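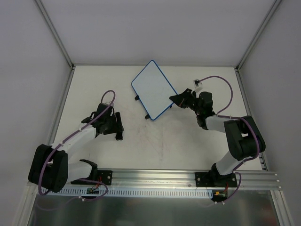
Two arms, one whiteboard, and a lot of opinions about fingertips

So I finally got a few evenings to do the thing I've been promising on here since spring, which is put the Trostard fingers and the Brinham fingers through the same job and see which ones I'd keep. Same arms, same controller, same rail. The job is a little whiteboard with a blue rim: one arm steadies it, the other picks up the eraser and wipes. My kid could do it half asleep. My arms, not so much!

The Trostard set first. These are the stiff ones, and I like them a lot more than I thought I would. They close square every time, and the position readout (0 to 1,024 on my controller) lands within a few ticks of where I asked. On a thick object that's lovely. On a thin board lying on a smooth floor it's a pain, because you have to come in very low, and if you're a hair too low the tip digs in and the arm stalls. I have the current limit set to 400 now. Any higher and the wrist starts groaning before the software gives up.

The Brinham set is softer and a bit grabbier. Picking up the eraser is way easier (I ran 57 tries over two evenings and quit keeping score because it was getting boring, in a good way). But soft fingers flex sideways when you wipe, so the eraser slowly twists in the grip, and by the third or fourth stroke you're cleaning with a corner. I tried squeezing harder. That made it twist faster, which I still can't explain.

A word about the wrist cameras, since a few of you asked. Yes, they're worth it. The overhead view is fine for finding the board, but once a gripper is down there it blocks the exact bit you want to see. The price is cable. I route mine along the links with little clips and leave a big fat loop at the wrist, and I'd still make the loop bigger next time. If your arm gets jerky only in certain poses, go look at the cable before you touch any gains. I lost most of an evening to that one.

Money: the fancy Bittencourt gripper everybody keeps telling me to try is 1,099 before shipping, and that's for one. I have two arms. You see the problem.

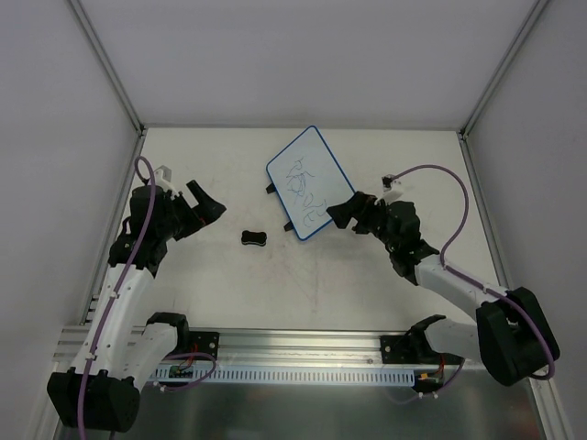 Mollamdale wrote in the comments last time that I was blaming the fingers for what was really a wiping problem, and that I should turn the wrist so the long side of the eraser leads the stroke. Fair point, and I tried it. It does help the Brinham set quite a bit, though it doesn't cure the twist. With the Trostard set I couldn't tell any difference.

For now I'm leaning toward mixing them, stiff fingers on the arm that steadies the board and soft ones on the arm that wipes. I need to redo the calibration for that, so give me until November.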